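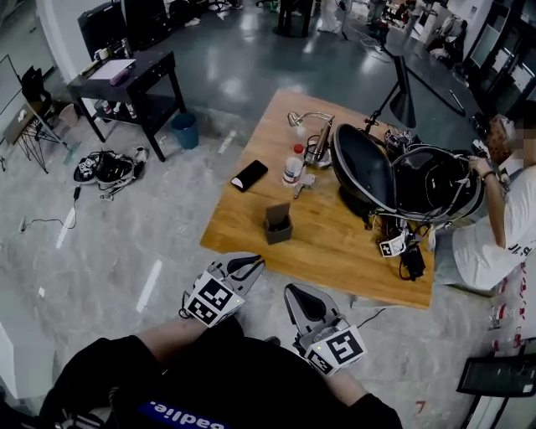

Butcher block table as a desk, oil or varnish?

Parnonard
Finally got my wooden table set up as a desk and I love it – lovely honey colour, big enough for my lamp and all the junk that ends up on it. Trouble is I left a glass on it overnight on Sunday and now there's a pale ring. Do I oil the whole top or give in and varnish it? Paid 39 quid for it second hand so I'm not precious, but I'd like it to stay nice.

Trandada
Oil! Mine's had 3 coats and rings mostly vanish with a light sand and a dab more. Varnish looks fine till it chips and then you're stripping the lot.

Ristić
Disagree, sorry. I oiled mine for years and it was forever thirsty. Hard varnish, four thin coats, haven't touched it since. If you keep bottles on your desk (I do, always) you want something that shrugs off drips.

Trandada
Or use a coaster?

Ristić
I own coasters. I have no idea where they are.

Floniten
Watch the lamp too. Mine's a gooseneck with a clamp and it left a dent in the edge, so I stuck a bit of felt under it. And get the cables off the top if you can, they drag grit about and scratch whichever finish you pick.

Parnonard
Cables are my weak point, they hang over the side in a great tangle. Going with oil for now, I think. What grit for the ring?

Trandada
I'd start at 240 and go gently, with the grain. Wipe the dust off before you oil.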